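Tuesday, June 15, 2021

Stability book for the Grabowska conversion, fourth day on it. The inclining report came back from the yard overnight and I spent the first two hours reconciling it with our lightship estimate. Measured displacement is higher than ours by 4 tonnes, which I can live with. The vertical center of gravity is the problem. It came out above the estimate, and the difference does not follow from the weight difference unless most of the extra steel went in above the car deck. I asked Szymon for the weighing records from the new passenger lounge. He has them for the deckhouse blocks but not for the outfitting.

Reran damage cases with the measured figures. All pass except one, the two-compartment case aft, where the range of positive stability falls short. Checked the input twice. The cross-flooding duct had been entered with the old area. Corrected it and the case passes, with a thin margin. I don't like thin margins on a ferry that will carry nearly 1000 passengers, so the duct goes on the list for discussion with Marion on her return.
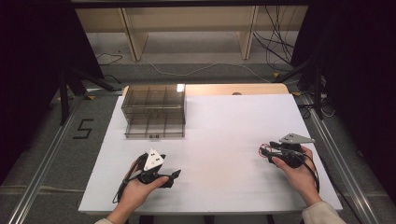 Both grippers at the table.

After lunch, the Plandar call. They want to move the emergency generator one deck up and 3 frames forward to free space for a linen store. I said the weight itself is small but the move also affects the cable run, the exhaust trunk and the fire boundary, and that class will want all of it redrawn. Their project lead asked if it could be treated as a minor change. I said no. He asked for that in writing, so I wrote it while we were still on the line.

Trendik sent the revised door schedule. Sill heights are now given for every weathertight door on the main deck, as requested in the last round of comments. Door 452 is still shown opening inward on the general arrangement and outward on the schedule. Marked both and sent them back.

Marion Mackay phoned at four from the Gremex yard. The sea trial slot has slipped to October, as the stern ramp cylinders are late. That removes the pressure on the stability book but the flag submission date stays where it is. She agrees on the duct. She would enlarge it now, before the tank coating goes on, and take the steel cost.

Left at six-thirty. Still open: outfitting weights from Szymon Wasilewska, new duct area, downflooding points for the engine room vents on the port side. The vent drawing I have is revision C and the yard is building to D. Ask for D first thing.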